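Markimier Lab Letter
Manipulation corner, March 30, 2024

Ok quick one this month, we're in the middle of reruns and the plots are only half done. But people keep asking in the hallway what's going on with the insertion and grasping stuff so here goes.

Short version: we finished the first full round of the retry study. Policy trained in simulation, arm is simulated too, everything in Tevorari (our in-house simulator, for the new folks). 539 held-out test scenes. Two versions of the policy. Same network, same training budget, same camera. Only difference is what happens after a bad grasp.

Version one is the old way. Demo goes wrong, demo gets thrown out. Clean data only. Version two keeps the fumbles, as long as the arm recovers within 20 seconds of sim time. So the network sees the miss, sees the back-off, sees the second try. We've been calling that one Notent. No it doesn't stand for anything.

We expected a small bump. Got a bigger one than that on the scenes with mixed shapes, and basically nothing on single-cube scenes, where the old version was already close to perfect and had no room to move. Not putting percentages in here until the reruns finish, sorry. Last time we put numbers in the newsletter they ended up in somebody's slides before we'd fixed the seed bug.

What changed most is where the gripper goes after a miss. Old policy closes on air, lifts anyway, carries nothing over to the bin, opens. Very confident about it. Notent mostly stops low, opens back up, shifts sideways a bit, goes again. Sometimes goes again four or five times, which is its own problem, see below.
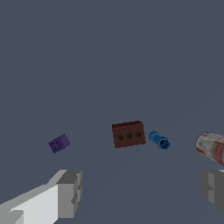
Clutter is where most of the remaining failures live. Specifically two things close together. One object off by itself with lots of space all around is easy, the fingers can come down from pretty much any angle. The purple block over on the left is that case. The blue hex piece isn't, it's lying on its side right up against the brown slab with the three holes, small gap between them, and a finger has to fit in that gap or the whole grasp needs to rotate. Old policy doesn't rotate, or does it too late. Notent rotates more often but usually only on try two, after it has bumped the neighbor. So it's learned the recovery better than it's learned the approach. Makes sense if you look at what we fed it.

Which brings up the main complaint from the group meeting, and it's a fair one. If you train on fumbles, do you get a policy that fumbles on purpose? A little, yes. First-try success went DOWN slightly on the easy scenes. Final success went up overall. Whether that's a good trade depends on what you want. For a sorting task, who cares, an extra few seconds. For anything fragile, bad.

Things we tried for that:

Weighting. Fumble segments get a lower loss weight, recovery segments get full weight. Helps. Simple. Probably keeping it.

Masking the miss completely, so the network never has to predict the bad motion, only what comes after. Helps more on first-try but then recoveries get jerky, the arm sort of snaps out of the missed pose. We think it's the action chunks getting cut at the mask boundary. Might be fixable, haven't had time.

A separate "did I grab it" head. Reads finger width plus the image. Works great on blocks. Works badly on round stuff, it'll say yes when the fingers are only touching the side of a cylinder and pushing it along. Needs more data there. Or a better idea.

Retry cap. Not learning at all, just a counter, quit after three. Embarrassingly useful.

Data notes, for anyone who wants to reuse it. Training set is around 2,000 demos, scripted plus teleop, mixed. Teleop ones have the better fumbles. The scripted expert only misses when we add noise to its target pose, and noise misses all look the same after a while, short by a bit, long by a bit. People miss in weirder ways. They clip a corner, they change their mind halfway, they nudge a thing to a nicer spot and then grab it. That last one shows up in Notent now without anybody asking for it. It'll push a piece out of a tight spot before closing. We have 13 clips of it so far and are collecting more, if you find one in your own runs please save the seed and send it over.

No shadows turned on in any of this, and a plain background, so don't read too much into how it'd go on hardware. The vision side is easy mode on purpose. We wanted to look at the retry behavior and not spend two months on lighting. Randomized textures and lights are the next round.

On hardware: Rosser cell is booked out untill summer with the packing project. We have a slot in July. Plan is to bring both versions over, same object set as close as we can match it, and just see. Friction will be the thing that gets us I think. Sim contacts are forgiving and a missed grasp on a real table sends stuff rolling off in ways the training set never saw. Whoever has the spare foam mat, please don't give it away.

Also being asked about the baseline. Yes we know the old version is trained on fewer total steps of data, because the thrown out demos are thrown out. We did one run with extra clean demos to make up the diffrence and the gap got smaller but stayed. One run, one seed. Three more going on the cluster now. If those hold up we write it up, if they don't we write up something shorter.

Small asks before I go back to the reruns:

Please don't kill jobs with "retry" in the name, even if they look stuck. They're slow in the eval loop, they are not stuck.

If you pulled the object set before the last update, pull again. Collision mesh on the hex piece was a solid plug in the old one, no hole. Doesn't matter for grasping from outside but matters a lot if you're doing peg stuff.

Eval script now logs first-try and final success as separate columns. The old column name is gone, so your plotting code will break. Sorry. Rename is in the readme.

Videos are in the shared folder under manipulation, newest on top. The failures are sorted by type, start with the "bumped neighbor" ones.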